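Prerance: garment keypoints and fold planning for two grippers

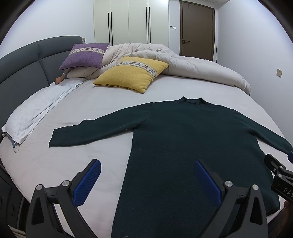 Green mock-neck sweater on a bed, laid out with the collar toward the far side.

Prerance is the piece of software I kept wishing I had back when I was folding sweaters with a pile of scripts. You give it camera views of a garment lying on something reasonably flat, it tells you where the collar, cuffs, underarms and hem corners are, and then it plans a fold for one gripper or two. That's the whole job! It doesn't drive your motors and it doesn't want to own your robot (I've used systems that do, and I didn't enjoy it).

I write and maintain it at Gerberg, which is a very small company with a very large laundry pile in Fovosthorpe.

What you get

The perception part is called Hughes. It takes color images, depth if you have it, and returns a garment outline plus named points, each with a confidence. Knitwear is where I've spent most of my evenings. A T-shirt has nice crisp edges, but a dark sweater is a big patch of nearly one color, and the place where the sleeve meets the body can be just a couple of soft folds. Hughes looks at the underarm from several views before it commits to a point, and if the views disagree it says so and hands you all the candidates. Please read the confidence values! I get a lot of email that ends with me asking whether somebody read the confidence values.

Collars get their own model. Short mock necks used to come back as hoods, which led to some very odd folds, and since the January release they're a separate class.

The planner takes those points and produces grasp pairs, a lift height and a path for each fingertip. With two grippers it'll put one on the cuff and the other on the body if the sleeve needs straightening first. With one it does the same thing in more steps, and it's slower, but it gets there. You can lock any step you like and replan the rest, handy when you already know how you want the sleeves to go.

There's also a replay viewer, and I'm a bit proud of it. Load a recording from a wrist camera, scrub along, and the points and planned paths are drawn right over the video. You can drag a wrong point to where it belongs and export the correction as training data. I fixed 231 recordings that way over one winter and my wrist has forgiven me.

Working in real rooms

Beds are harder than tables. The surface gives when you press on it, there are pillows and a bunched-up comforter in the way, and a sheet has creases of its own that look an awful lot like fabric edges. Prerance lets you mark keep-out areas (draw them by hand, or let Hughes suggest them from anything that sticks up above the garment), and the planner will route around them. There's a soft-surface setting too, which limits how far down the fingertips may go. Start it low. Mattresses vary more than you'd think.

Sleeves that run out of view are fine as long as another camera can see the cuff. If none can, you'll get a partial plan and a request for one more look, and I'd much prefer that to a guess.

What you need

A Linux machine with 16 GB of memory or better and a recent graphics card. One calibrated camera per gripper. Wide lenses are supported, dark rounded corners and all, and the calibration tool masks those for you. Planning for a two-gripper fold takes some 900 milliseconds on my desk machine, and the point detector runs at 20 frames per second on the same box. Python and C++ interfaces are both included, and messages can go out over plain sockets if you'd like to keep your own stack.

What it doesn't do

No buttons or zippers yet. No inside-out garments (it'll detect them and stop). Socks, no, sorry, I tried.

License and updates

The single-lab license covers up to 1000 hours of logged recordings in the replay viewer and a year of updates. Bigger archives need the studio license, so write to me through the contact form and tell me what you're folding. The trial has everything switched on except export.

Page last updated 15 October 2019. The download and the install notes are in the customer area.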